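HAND-HELD GRIPPER – SAFETY AND CONDITION CHECK
Site: Drinow, upstairs room
Units: 283 and 311
Date: Tue 29 October
Reason for check: return to use after pinch fault on unit 311

Results are marked OK, ADVISORY or FAIL. A FAIL on any line takes that unit out of use until the line has been done again and passed. Comments are written under the line they belong to.

1. BACKGROUND TO THE FAULT

In September unit 311 closed on an operator's fingertip while the trigger was released. The skin was not broken but the nail bruised. The entry in the Clirnix fault log reads "jaws shut by themselves, opened again when cable was moved". The unit was tagged the same afternoon. Unit 283 is the same model and was checked alongside it.

On the bench the fault came back only when the cable was pushed sideways at the point where it enters the handle. The strain relief had worked loose and one conductor was making and breaking contact. The handle was rewired by Vorkholm and came back with a new strain relief fitted. No fault was found in the jaw drive itself.

2. BEFORE POWER

2.1 Outer plates free of cracks, no sharp edges – OK, both units
Comment: 311 has an old scrape along one plate. Felt with a bare finger, no burr.

2.2 Plate screws present and tight – ADVISORY, 283
Comment: One screw on 283 took a quarter turn before it was tight. Thread lock to be put on at the next service. Look at it again in 8 working days.

2.3 Finger pads bonded all round – OK, both units

2.4 Cable sheath undamaged over full length – OK, both units

2.5 Strain relief fixed, no movement at handle entry – OK, both units
Comment: Pulled by hand in four directions. The old part from 311 is in the spares drawer in a bag marked SCRAP. Please don't refit it.

2.6 Labels readable, unit number shown – FAIL, 283
Comment: Number label half gone. New one printed and stuck on, line repeated, now OK.

3. UNDER POWER, NOTHING IN THE JAWS

3.1 Jaws open fully at switch-on – OK, both units

3.2 Jaws follow trigger with no visible lag – OK, both units

3.3 Jaws stay open with trigger released while cable is flexed at the handle – OK, both units
Comment: This is the line that matters for 311. Cable flexed up, down, left and right, then twisted. Repeated 6 times with no movement of the jaws. Keep fingers clear throughout and use the wooden dowel if you need to feel for a twitch.

3.4 Stop button opens jaws from half closed – OK, both units

3.5 Stop button opens jaws from fully closed – FAIL on first try, 311
Comment: Button had to be pressed twice. Contact cleaned, then pressed repeatedly without a miss. Passed, but put down as an advisory as well, see section 5.

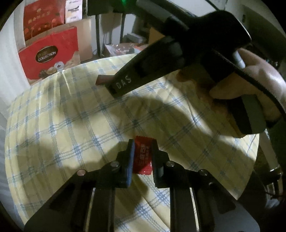

4. UNDER LOAD

The September fault was only reported during real handling, so a bench pass was not enough to return 311 to use. The load check is done with small, light items and both units out together, over a soft surface. Thin wrapped things are the hardest case – with the red sweet wrapper upright between the two fingers, the tips are nearly together, and that is where a bare fingertip would be caught if someone reached in to straighten it. The second unit also has its cable running close to the hand on the grip, and the operator must be able to let go without snagging it. Put the item down and release before you adjust anything by hand.

4.1 Light item held without slipping – OK, both units

4.2 Item released on trigger, first time – OK, both units

4.3 No closing movement after release – OK, both units
Comment: Watched for a full minute after each release.

4.4 Cable clear of jaws in all normal wrist positions – ADVISORY, both units
Comment: Clear in most positions. With the wrist turned right over, a loop can swing towards the other unit when two are in use. A Tavares clip on the forearm strap cures it. Two clips ordered, one in stock.

4.5 Handle temperature after use – OK, both units
Comment: Slightly warm, roughly what it was last time.

5. ACTIONS

283 – thread lock on plate screws at next service.
311 – replace stop button. Use is allowed until then, with the stop test (3.4 and 3.5) done at the start of every session.
Both – forearm clips when they arrive. Until then, one operator must not work two units with wrists crossed.
Log – add "cable flexed at handle" to the daily start-up sheet. It was missing from the old sheet.

6. OUTCOME

Unit 283: returned to use.
Unit 311: returned to use with the condition above. Red tag removed, yellow tag fitted.

Old start-up sheets should be taken off the clipboard and binned.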